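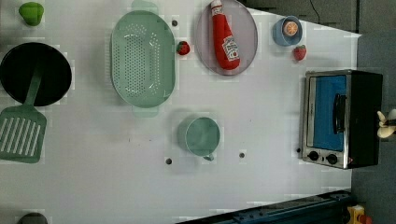

Has anyone here budgeted for a tabletop arm for a community kitchen skills program, and did the quote have any connection to what you ended up paying? We got one from Naledex in December and I've been poking holes in it ever since. The arm and gripper are one line, fine. Then there's a separate line called "task environment" at 1,421 dollars, which as far as I can tell means a table like this one with a toy toaster oven, a colander, a mug and a couple of play strawberries. I can buy play food myself. The rep said the props are "validated." Validated for what?

I also don't see anything for spare fingers, and the support plan is 50 dollars a month with no explanation of what support means. What would you cut, and what would you add?

Posted by runow_budget, March 2024

jotholm_shop
Cut the props and keep the table if it comes with mounting holes. Get the hole spacing in writing first. We bought a Jotholm table to save money and the rail didn't line up, so we paid a machine shop to fix it and saved nothing.

Where I'd add money is cameras. The sales sheet will say "wrist camera included" and leave it at that. Ask for raw images from the camera they plan to ship, taken during normal work, and look at those before you sign.
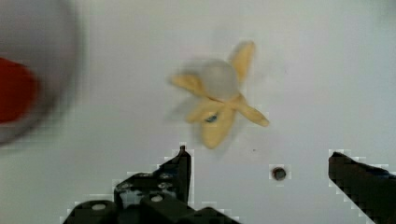
Wrist view, toy banana with the peel open. Note the blur.

If your program needs to tell one small thing from another up close, put a better camera on the list now. Ours was a 44 dollar part on the invoice and I'd believe it. An overhead camera is worth having too, and the mount for it never seems to be in the first quote.

Spare fingers, yes. Two sets. Ask what they cost alone, outside the bundle, and watch how long the answer takes.
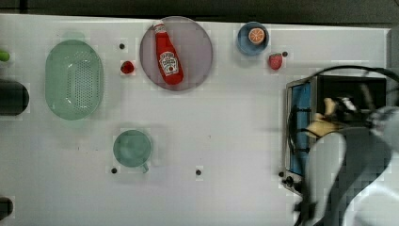
The support plan I'd skip for the first year, unless they'll put a response time in it. "Priority email" is an inbox.

pinheiro22
just get the bundle, its less hassle. we did and its fine

grayledger
I'd disagree with the bundle answer, but I'd also go easier on the props line than the first reply did. Play food is cheap. The hours you spend finding pieces the fingers can hold are not, and somebody is paid for those hours. Ask Naledex for an itemized list, price it at a toy store, and see what's left over. If the leftover is small, pay it and move on. 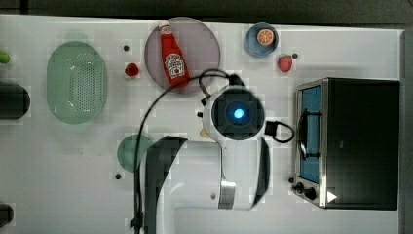 My bigger worry is reach. Measure from the base to the farthest thing you want it to pick up, then ask for the payload at that distance. The number on the front page may be for the arm tucked in close. Plan for the cables too - they need slack, and slack takes up table.

And hold back 50 percent until it has done your task on your table. They'll say they don't do that. Ask again.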